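Every vendor I talk to wants to sell me a simulated cell first. Set it up on the screen, they say, tune it there, and the real arm will follow. I have looked after a telescoping mobile arm at Tetance for 4 years and I remain unconvinced.

Take the wrist marker. In the simulator it is always flat, clean and exactly where the file says. Ours gets greasy, and one corner lifts. When Gönül Uysal swapped the wrist cover in March, the new marker went on a hair crooked and we lost almost 100 picks before anyone checked. The virtual twin reported no fault at all - why would it?

Or take the telescoping sections. On the real machine they sag a little at full reach, and the sag grows as the rollers wear. The Demirtaş model we were given treats them as perfectly stiff. Beril Kocabaş measured ours by hand and typed in a correction. It held for 2 weeks.

I don't say the rendered house is useless. It is a cheap place to find out that a reach is too long or a doorway is too tight, and I would sooner find that out there than with a wrench in my hand. But a rendered house is still somebody's guess about a house. Friction is a number in a box. Nothing wears unless you ask it to.

So before you sign for the software, ask who will clean the marker and who will check the rollers. Then ask what they cost.

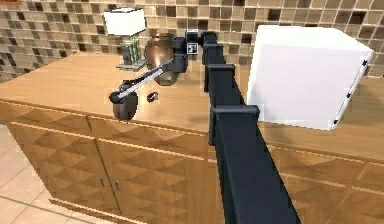
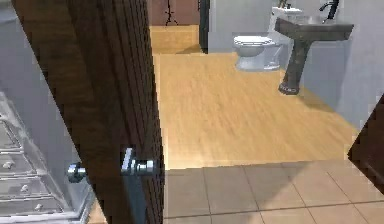
Simulated house: the arm at the counter (first), and a partly open door by the bathroom (second).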